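Working Next to the Arm: My Placement at Hetach
Student project report, Work and Technology module

So for my project I picked the returns room at Hetach, which is where I'd already been doing shifts on and off, and where they brought in a robot arm for picking. I figured I knew the people, I knew the job, and I wouldn't have to be shown where the bathrooms are. My supervisor for the report was Vlasta Ševčík, who kept telling me to write less about the robot and more about the people (sorry, Vlasta, I tried!).

What the job was before

Returns come in as total mixtures. Somebody takes things out of a bin one at a time, looks at each one, decides where it goes, and scans it. The site handled 3,802 returned items in October, and before the arm every one of those went through somebody's hands at least twice. You stand, you reach down, you come back up. By the end of a shift you feel it in your lower back and in your wrist, and Eduard Holub, who has been on the bench longest, told me he used to go home and lie flat on the kitchen floor.

What I did

I worked alongside the team for my regular shifts, kept a notebook, and talked to four people properly, sitting down with coffee. I also got the pick log for one week, which covered 2,000 tries by the arm. In 489 of those a person had to step in, either because the arm came up with nothing or because it let go too early. I'm not going to pretend I did fancy statistics on that. I sorted the step-ins by type of item and looked for patterns.

What people told me

Alžběta Doležal was the most positive. She moved from picking to checking, so now she sits for part of the day, and she says the checking is more interesting because she has to make decisions. She did mention that it's lonelier. When everybody picked at the same bench you talked all day, and now you're at your own screen.

Boris Paulík was more mixed. His job is stepping in when the arm gets stuck, and he says the hard part is the waiting. You can't really start something else, but you can't just stand there either. He'd like it if the same person didn't get that job 2 shifts in a row, and I think he's right. On Friday I took his spot for the afternoon and I was more tired than after a full day of lifting, which surprised me a lot.

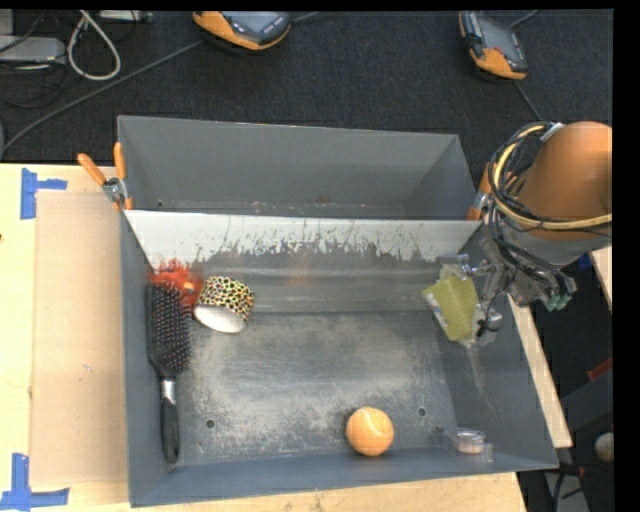

Then there's the question of who decides what counts as a hard item. The log has a category called "soft or wrapped" and almost everyone said it's too broad. A crinkly plastic package and a roll of tape are completely different problems, and so is a ball, and the person at the bench knows that before the arm has even started moving. Miloslav Rusnák has been writing his own list on the back of old labels, and it's way better than the official one. I asked if anyone had requested a copy. Not yet!

What I'd suggest

Rotate the step-in job every shift. Put Miloslav's list into the log, with his name on it. Move two of the checking screens so they face each other and people can talk again. Eduard also wants a say in which bins go to the arm first, and the shift lead has agreed to try that next month.

I'd have liked to compare all this with the Clilham site, where they still pick everything by hand, but I couldn't get the visit arranged before the deadline. My interview notes are in the appendix, with Boris's corrections written in.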